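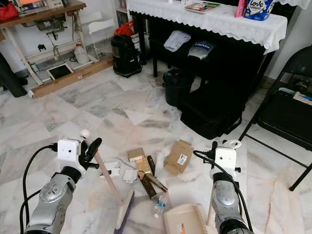 Broom and dustpan

Reading time: 3 minutes

A broom and dustpan is a pair of hand tools used to gather loose dirt and small litter from a hard floor and lift it into a bin. The broom moves the material; the dustpan receives it. The two are commonly sold as a set in matching plastic, with either short or long handles.

Construction

The broom consists of a handle, a head (also called the block) and bristles. Handles are made of wood, metal tube or plastic, and many end in a rounded cap or a loop for hanging. The head holds the bristles in tufts set in drilled or molded holes. Bristles were once mostly plant fiber or animal hair; household brooms now usually have synthetic bristles, which can be dyed any color and do not rot when stored damp.

Bristle tips may be cut square or split ("flagged"). Flagged tips hold fine dust better. Square tips are stiffer and suit grit, wet leaves and heavier pieces.

The dustpan is a shallow tray with three raised sides and one open side ending in a thin lip. On some models the lip is fitted with a strip of soft rubber, which follows small dips in the floor. Many pans also carry a row of comb-like teeth. Hair and lint are removed from the broom by drawing the bristles through the teeth, normally over a bin. Hrynyshyn calls this part the "rake" in his handbook on household tools, but the word "comb" is more common in shops.

Use

Sweeping normally starts at the walls and works toward one point. The handle is held at a slant and the bristles are dragged or pushed in short strokes – long strokes tend to throw light material into the air. The pan is then set flat beside the pile with its lip against the floor, and the pile is swept in. A thin line of dust often remains at the lip. It is picked up by moving the pan back slightly and sweeping again.

Mixed litter is handled in order of size. Flattened cardboard, cartons and plastic bottles take up most of the space in a pan and are often lifted by hand and sorted for recycling first. Wrappers and strips of packaging can be swept. A crumpled bottle may roll off an open pan if it is carried at an angle.

Floor type

Smooth tile, sealed wood and polished stone are the easiest surfaces to sweep. Marble floors laid from irregular pieces have many joints, and fine grit settles in them where the filler is worn. Soft bristles are preferred on polished marble, as trapped sand can dull the finish. Bilyk recommends sweeping along the longer joints first and across them afterward.

Sizes

There is no single standard. The long-handled set made by Grusari has a handle of 80 cm and a head with 46 tufts. The Skamden pan, intended for the same kind of broom, is 21 cm wide at the lip.

Care

Bristles are combed after each use and washed now and then in warm water with a little dish soap. The broom is hung or stored with the head up, as standing it on its bristles bends them permanently.

Related articles
Carpet sweeper
Feather duster
Marble flooring
Push broom
Waste sorting in the home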